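Subject: Re: [hepatology-nurses] Hepatitis B booster after low antibody result

Dear all,

Thank you for the answers on my first question. I reply below to the part which was still open for me.

> At Caltatby we test the antibody level 2 months after the last
> dose. If the result is low, we give one booster and test again.
> We do not start the whole course from the beginning. Do you do
> the same in Lorente, or do you repeat all the doses?

In Lorente we did repeat the full course until April. Now we give one booster first, as you do, and the blood test is taken at the next visit. For the staff it is easier – they come to us between shifts and many of them forgot the later doses.

I looked in our list for the past year. We have 87 staff members tested after vaccination, and 7 of them had a low result. Of these, 2 had still a low result after the booster, and they are now with the occupational doctor, who will decide about the next steps.

One thing I could not find in our local procedure is what to write in the record when the person had the first doses in another country and has no paper. Do you accept what the person tells you, or do you count only the written doses? We write "history not confirmed" but I am not sure it is the best wording.

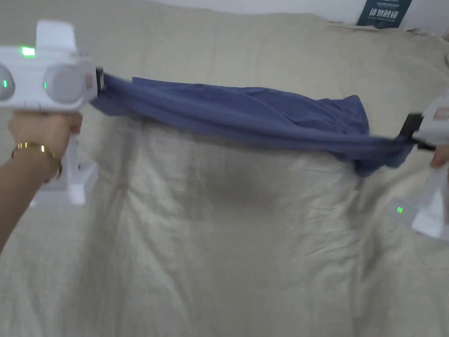 Lorente Clinic – Staff Health and Vaccination Team

If somebody can share the form used at Caltatby, I would be grateful. A scanned copy is enough, and please remove the patient data before you send it to the list.

With kind regards,
Staff health nurse, Lorente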